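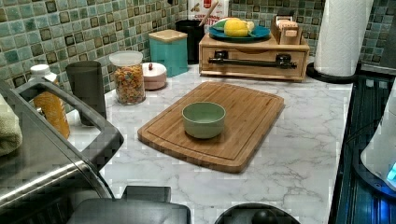

Photo: Reet Rebane

How I make a slow drone track from one bad recording

People keep writing to ask how I did the long pad on the second Gromberg tape, so I'm finally typing it up. You don't need a synth for this! You need one recording, any free audio editor that can stretch sound, and an evening when you won't be interrupted.

Start by recording something that holds a pitch. I've used a harmonium, a wine glass, and (on the track everyone asks about) my friend Piret Priedītis humming through a closed door. Phone mic is fine. You want 20 seconds or so of the steadiest part, and you can throw the rest away.

Trim off the beginning of the sound, where the breath or the bow or the finger is. If you leave it in, it turns into a horrible wet smear once it's stretched. Put a short fade on both ends.

Now stretch it. I go to 800 percent and then listen before doing anything else. If your editor has a choice between a "smooth" stretch and one that keeps the rhythm, pick smooth. Mine takes forever to render and I usually go fold laundry.

Next, copy the stretched file to three more tracks:

Track 1: leave it alone.
Track 2: down one octave, low-pass filter on, quiet.
Track 3: up a fifth, panned a little left, very quiet.
Track 4: reversed, panned right, and nudged 19 cents flat.

That fourth one is where the slow beating comes from. I used to go flatter than that and it just sounded seasick, although Līga Venckus does it on all her Lurkum stuff and I love those records, so what do I know.

Reverb goes on the whole mix, after you've set the levels. Longest tail you've got. Then roll off everything below 41 Hz, or your speakers will be busy with rumble you can't even hear.

The last part is the volume. Draw a really slow rise and fall on each track, and don't line them up. I do this by hand with my eyes mostly shut, and if I catch myself being careful I undo it and start over. Render the whole thing, go to bed, and listen in the morning at low volume before you decide you hate it.

If it comes out harsh, go back to track 3 and turn it down. It's always track 3.

Next time I want to write up the tape loop thing from Juška, if I can find my notes.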